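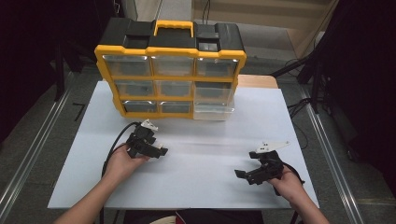
Hands First

How a small team in Cledevon teaches robots to put things away, one drawer at a time

The first thing I learned at Urnano is that I open drawers badly. I've been opening drawers my whole life and had never once thought about it. Then a technician put a gripper in each of my hands, pointed me at a parts organizer, the kind with clear little drawers that half the garages in America own, and asked me to take out one screw.

I went straight for the drawer, pinched the lip, and yanked. The whole organizer scooted toward me. The technician was very kind about it. "Everybody pulls," she said. "Watch what your other hand wants to do."

My other hand, once I let it, wanted to rest on the case and hold it still. I have done that at my own workbench a thousand times without noticing. With my fingers replaced by a pair of stubby jaws, I noticed! And the point of the afternoon was that a robot might notice too.

Urnano is a project housed on the ground floor of the Cheng Building, a former print shop at the edge of town. The people who work there don't write out instructions for robots, at least not for this kind of work. They do a chore by hand, over and over, wearing or holding equipment that records what they see and how their hands move. A learning program then studies the recordings and tries to work out what a robot arm should do when it faces the same chore.

There are other ways to show a robot a job. You can grab the arm itself and push it through the motions, like a golf coach standing behind a student. You can also drive it by remote control, with a matching pair of arms that the robot copies. I tried the second one in the next room and loved it, but it was slow going. I was so busy thinking about where the robot's elbow was that I forgot which bin I'd been told to reach for.

The hand-held grippers are a different feeling. You sit down, you pick them up, and in a few minutes they stop being strange. Your wrists turn the way wrists turn. If you knock something over, you set it upright and carry on, and even that can be useful, because a robot that has only ever seen perfect work has no idea what to do after a fumble.

What you give up is your sense of touch, or most of it. A fingertip can tell a washer from a coin in the dark. A gripper tells you that you're holding something, maybe, and the rest you get from your eyes. I kept leaning in. The technician kept asking me, gently, to lean back.
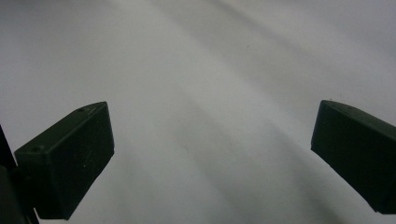
Much of the learning happens at that distance, close up, where the fingers are. A camera on the gripper sees what the gripper sees, so when the same kind of tool is mounted on a robot, the view is already familiar. A human teacher's arm and a robot's arm look nothing alike from across the room. From down at the fingertips, with the jaws spread over a pale surface, there's very little arm in the picture to worry about.

It also changes how you think about a task. After an hour I had stopped picturing "open the drawer" as one action. There was the approach, and the small pause while I lined up the jaws. There was the closing, which I did too early every time. Then the pull, with the other side bracing. Then the letting go, and I'd never have guessed how much trouble letting go could be. Open the jaws too close to the drawer front and you bump it shut again. I did this so often that the technician started humming when she saw it coming.

She told me that people who cook tend to pick up the two-handed work fastest. People who play a lot of video games do well at remote control and then get impatient with the grippers. She had no chart to prove any of it, and I didn't ask for one.

The team has 2884 finished recordings of drawer work so far, gathered by 55 different pairs of hands. That spread of people matters a great deal to them. If a single expert did every recording, the robot would learn one person's habits, including the odd ones. Left-handers are especially welcome. So, to my relief, are beginners, as long as they finish what they start.

Each session runs to 100 tries, with breaks, and the chore changes a little along the way. The organizer gets moved. It gets turned a few degrees. A drawer starts out closed, then partly open, then missing altogether and lying on the table waiting to be slid back in. That last one nearly finished me. Putting a small plastic drawer into a small plastic slot with two grippers is the kind of thing that makes you want to write a thank-you note to your thumbs.

I made it through 7 good ones before my first break. I was absurdly proud.
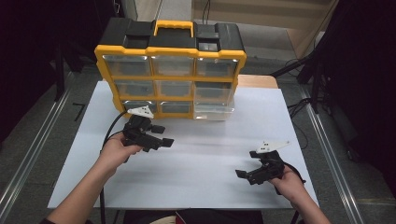

CLEDEVON, October

I went back in the fall, on a gray morning, mostly to find out whether any of it had stuck. The organizer was the same model, yellow and black with a handle on top, and the grippers were the same too, each with its white plate of black dots standing up like a fin. I sat down to warm up before anyone asked me to. My hands remembered more than I did.

Across the building, a pair of robot arms was set up in front of another organizer. One of the engineers had been running it since breakfast. He let me pull up a stool, and we watched it work on the middle row.

The left arm came in first and set its fingers against the side of the case. I actually gasped. There was the brace, the thing my own hand had wanted to do back on that first afternoon! The right arm lined up on the drawer, waited a beat, closed, and pulled. The drawer slid out with a little click. Then the arm opened its jaws, bumped the drawer front, and pushed it halfway closed again.

"That one might be yours," the engineer said.

It tried again and got it. It missed the next drawer completely, pinching air just to the right of the lip, backed off, and came in lower. Watching it recover was better than watching it succeed. It moved a bit like a person looking for a light switch in a hotel room.

The bottom row is still hard. Clear plastic is tough for cameras, the engineer explained, because the drawer fronts pick up reflections and the look of them shifts when the light does. A drawer that shows up dark from one seat can look pale and frosty from the next. People solve this by reaching out and feeling for the edge. The robot has to sort it out by looking, and some days it looks at a reflection and goes after that instead. The team's answer, for now, is more recordings under more kinds of light, and they've begun rolling the lamps to new spots between sessions.

Their first outside partner is a repair shop over in Famden that fixes sewing machines and keeps its spare parts in a whole wall of these organizers. The shop would like a helper that can fetch a bobbin case while both of the mechanic's hands are busy. It's a modest request, and it involves just about everything that is difficult: tiny parts, shiny drawers, a crowded bench, and a mechanic who doesn't want to wait. The people at Urnano talk about that wall of drawers the way other people talk about a trip to the beach.

Before I left, I asked if I could do one more set. The technician moved the organizer back toward the far side of the table, turned it slightly, and nodded at me to start. I braced with the left, lined up with the right, and waited a beat before closing. When the drawer was out, I opened the jaws slowly and backed straight away from it.

She didn't hum. I did the next one, and bumped it shut.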